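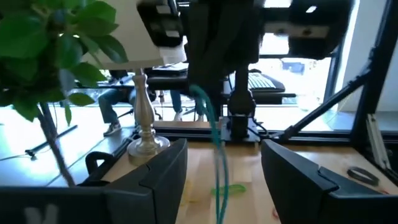 OK, thread time! A few of you asked how we look after the two-arm table at Finach now that it runs most of the day, so I'm going to write down the whole routine while it's fresh. 30/11/2025, coffee in hand, hex keys in the other pocket.

---

Quick background for new followers. The cell is called Tosh. Two black arms, one on the left rail and one on the right, facing each other over a butcher-block top. The job this month is rubber bands: pick one out of the mess, drop it in the clear bin, repeat until the table is bare.

---

Rubber bands are SUCH a good test. A block sits there and lets you grab it. A band rolls, stretches, hooks its neighbor and comes along for the ride with two friends. Every bit of slop in the gripper shows up in the pick rate within an hour. I love them. I also find them in my shoes.

---

So, maintenance. First job of the morning is the fingers, before power. I pinch each fingertip and wiggle it sideways. If I can feel a click at the joint, the screw has backed out and it gets a drop of medium threadlocker and a fresh turn. Left arm needs this way more than the right. No idea why yet!

---

Then I wipe the inside faces of the tips. Bands leave a film, a kind of dusty grease, and once it builds up the grip gets weirdly good and then the band won't let go over the bin. Isopropyl on a lint-free cloth, two passes, let it dry. Please don't use the orange degreaser. I did. The tips squeaked for a week.

---

Next is finger travel. I open and close each gripper 200 times with nothing in it and log the motor current. A healthy one gives you a flat boring line. When the line starts to creep up toward the end of the run, there's usually a band fragment wrapped on something inside.

---

Best find so far: a sliver of red rubber no longer than a grain of rice, wound tight behind the left finger on the left arm. Current had been creeping for days and I'd been blaming the motor. I had the replacement motor IN MY CART. Tweezers fixed it.

---

Cables! My favorite topic, mute me now if you must.

The wrist is where they die. Everything bundled along the arm has to twist with the last joint, and if you tie it down too neatly there's no slack left at full rotation. I leave a loop near the gripper, big enough to put two fingers through, and then I run the joint end to end by hand and watch it.

---

If the loop goes tight at either end of travel, add slack. If it's floppy enough to hang down between the fingers, take some out, or the gripper will pick up its own wiring one day. (Ask me how I learned this. Silska, our old single-arm bench, carried her own camera cable to the bin with total confidence.)
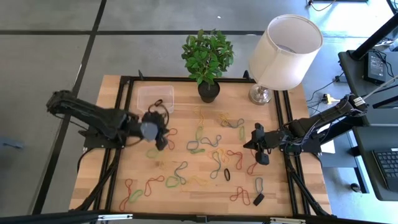

I label every bundle too, a plain white wrap with the connector name and the month it went in. When something drops out at 4 p.m. you want to read the name off the cable and go straight to the right plug, and you don't want to trace black wire against a black arm against a black frame.

---

Frame check is once a week. The whole workspace is outlined in black extrusion and the arms mount to the side rails, so if a rail creeps, the arm creeps with it and your calibration is quietly garbage. I put a paint-pen line across each base bolt and its bracket. Line broken means bolt turned. Takes a minute to look at all of them.

---

Our spacing between the two calibration dots is 285 mm. I touch one dot with the left arm and the other with the right, then swap. If either one misses by more than the width of the pen tip, we stop and recalibrate. We had one miss last week! Clamp on the front bar, backed off half a turn. Very satisfying to catch it before a full day of bad runs.

---

Resetting the table is part of maintenance as far as I'm concerned. Dump the bin, spread the bands by hand, mix the colors. If you pour them all in one heap, the arms get one enormous knot and you learn nothing. If you lay them out tidy, it's too easy. I go for "kid emptied a drawer."

---

Also throw out the tired ones. A band that's been stretched by two arms all week goes soft and a bit sticky, and it drapes in a way the fresh ones don't. Tolera Araya keeps a jar of retired ones on her desk and it is getting full.

---

Tolera also wrote the logger, which I should shout about more. It's called Tostance and it counts picks, drops and retries per arm. We're at 1644 picks since the last finger change. I was planning to swap the tips at 300 hours, whatever the count said, but her plots show the retries climbing well before that, so I'm switching to pick count starting in December.

---

Things I still haven't solved:

- why the left fingertip screw loosens faster
- bands that land right up against the rail, where neither gripper can get a finger under them
- a tiny shudder on the right arm when it reaches across and slows down. Feels like tuning to me, Tolera thinks it's the mount

---

For the rail one, I've been thinking about a thin foam strip along the inside edge so bands can't tuck in tight. Downside is foam sheds, and then I've got crumbs in the grippers. If you've tried silicone or felt there, please tell me how it held up!

---

Someone asked what's in the kit. Hex keys (ball end AND plain), fine tweezers, isopropyl, cloths, medium threadlocker, paint pen, spare tips, white cable wraps, flush cutters, a headlamp. The headlamp is the one I'd buy first. You're always looking up into something black.

---

Next up I'm pulling the left gripper apart completely to go after that screw. I'll post the teardown in this thread, ugly bits included. Got guesses? Put them in the replies before I open it up!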